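Hedges and bare-root planting: what to get done before the buds move

28/01/2022
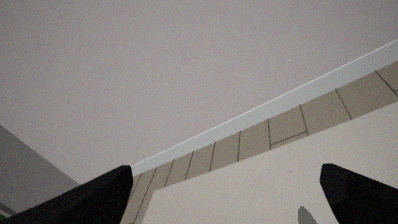 We are past the middle of the dormant season and there is still time to plant bare-root hedging, but not as much as people think. Most years we get a run of calls at the end of March from customers who want hawthorn or beech put in that weekend, and by then the plants are in leaf and the growers have stopped lifting. If you want a hedge this year, order it now.

Bare-root plants are sold without a pot or any soil. They cost far less than potted ones and in our experience they catch up quickly. For a single row of hawthorn we plant at 25 cm apart. For a thick stock-proof hedge we use a double row, staggered, with 40 cm between the rows. Beech and hornbeam can go in at the same spacing, though on heavy clay I would choose hornbeam every time. Beech does not like sitting in water and the ground at the lower end of Dellholm has been wet since November.

When the bundles arrive, open them and check that the roots are damp. If you can't plant the same day, dig a shallow trench in a shady spot, lay the plants in at an angle and cover the roots with soil. They will sit like that for a couple of weeks without harm. Don't leave them in a heated garage. Don't plant into frozen ground either, or into a hole that fills with water as you dig it.

Plant to the old soil mark on the stem, firm in with your heel and water once, even if rain is forecast. Hawthorn and blackthorn can then be cut back by half. People don't like doing this to something they have just paid for, but it gives you a hedge that is bushy at the base. Leave beech and hornbeam alone apart from a light tip.

Cutting established hedges

Heavy cutting of deciduous hedges should be finished by the end of February. Birds start looking for nest sites early in a mild year and we will not take on hedge reduction after that, so please don't leave it until the week before. It is an offence to damage or destroy a nest that is in use or being built. Light trimming can start again in late summer once the hedge has been checked.

If you have an old hedge that has gone thin at the bottom, ask us about laying it. We laid one long boundary for the Bukhari family in January and it took the crew a good deal longer than I had allowed for - the old stems were full of fencing wire. If you know there is wire in yours, tell us when you book. It saves chainsaw chains and it saves you money.

Leylandii and most other conifers are a different matter. They will not shoot from old brown wood, so cutting hard into the sides leaves a bare patch that stays bare. Where a conifer hedge has got too wide, the choice is usually to live with the width or take it out.

Prices and bookings

Hedging plants are supplied in bundles of 25. We can get hawthorn, blackthorn, field maple, hazel, hornbeam and beech, and there are about 300 mixed native plants still unreserved at the yard. Canes and spiral guards are extra. Delivery is free within 15 miles of Peltavano.

The chipper is back from repair, so wood chip is available again. It is free if you collect and bring your own bags. Use it as a mulch along a new hedge, keeping it clear of the stems, and top it up next winter.

To book hedge work for February, ring the office or reply to this newsletter with your postcode, the length of the hedge and its rough height. A couple of photos help, with one taken from the end so we can see how wide it has got. Parking on Tralus Road is still restricted while the gas main is being replaced, so if you live there please let us know where we can put the truck.

Irfan Warraich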